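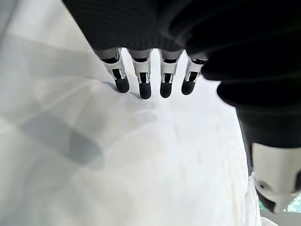
Feather banner

A feather banner, also called a feather flag or blade flag, is a tall, narrow fabric sign held upright by a flexible pole. It is used mainly for outdoor advertising at stores, car lots, fairs and sporting events. The curved top of the pole keeps the fabric stretched, so the printed message can be read when there is no wind.

Construction

The fabric is usually a light knitted polyester. Ink is applied to one side and passes through to the back, where the design appears in reverse. Double-sided banners use two printed layers with a blocking layer sewn between them. They read correctly from either direction but weigh more and put more strain on the pole.

The pole slides into a sleeve along one edge of the banner. Most poles come apart into sections of aluminum, fiberglass or a mix of the two, with the thinnest and most flexible section at the top. A cord or clip at the bottom of the sleeve holds the fabric under tension.

Bases

Ground spikes are used on grass and soil. Cross bases, often weighted with a water bag, are used on pavement and indoors. A third type is a flat plate that slides under a car tire. Many bases have a spindle with a bearing, which lets the banner turn with the wind.

Use in Zultville

Feather banners are common along the Cilmont Road shopping strip in Zultville. A city count in May listed 1,057 temporary signs within city limits, of which 568 were feather banners. The largest local supplier is Gumede Sign & Flag, which sells printed banners and stock designs. Pole sets under the Trilside name are sold separately and fit sleeves from several makers.

Under the city sign code, a business may display a feather banner for up to 60 days in a calendar year. Banners must stand at least 15 feet from the curb and may not block the view at driveways.

Care

Polyester banners can be washed in cold water with mild soap and hung to dry. Storing them damp can cause mildew and color transfer. Sunlight fades the inks over time, and the free edge is normally the first part to fray.

See also

Pennant string
Sidewalk sign
Teardrop banner

Last edited 09/07/2025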